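Section 4: Leveling Your Lelel Shelf Unit and Fitting the Pegs

Okay, the frame is up and you've had your coffee. I put together three of these in my own house before I wrote this section, so most of the mistakes below are mine.

Before you start, get the small bag marked D out of the carton. It holds the shelf pegs, the felt dots and the short hex key. Keep the long key handy too — you'll want it for step 3.

1. Stand the frame where it's going to live. Don't level it in the hallway and then carry it. I did that, and had to do the whole thing over.

2. Turn all the feet in as far as they'll go, then lay a level across the bottom rail.

3. Back out the foot on the low side, a quarter turn at a time, until the bubble sits in the middle. Check front to back as well as side to side.

4. Pick your shelf heights. The holes run up the inside of both posts, and it's very easy to be one hole off on the far side! Darragh Heffernan in our shop sticks a bit of masking tape next to each hole he plans to use, and I've copied him ever since.

5. Bring the peg to the hole straight on and turn it gently with your fingers until the sides match up. Then push. A peg that goes in crooked will chew up the edge of the hole, and after that it never feels tight again.

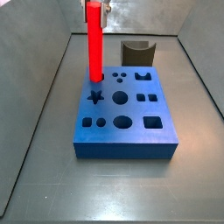
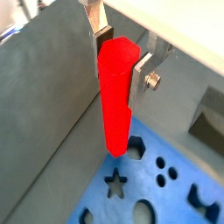
Line up before you push: a red peg at its hole, in both views.

6. Press each peg in until the collar touches the post. Your thumb is plenty. Please don't use a hammer.

7. Put a felt dot on top of each peg, then lower the shelf on, back edge first.

CAUTION: Never climb on the shelves, and don't load the top one until the wall strap is on (Section 5). A tall unit with a heavy top can come down on you.

Note: If a peg feels loose, swap it with one from another hole before you call us. Sometimes it's the peg and sometimes it's the hole, and that tells us which part to send.

Note: Each shelf is rated for 100 pounds, spread out evenly. Books are heavier than you think — a full row of cookbooks had mine sagging in the middle, so I moved them down to the bottom.

Spare pegs come in the Lelel parts kit. Ask for Bernadette Ó Dálaigh at the parts desk and have the number from the carton label ready.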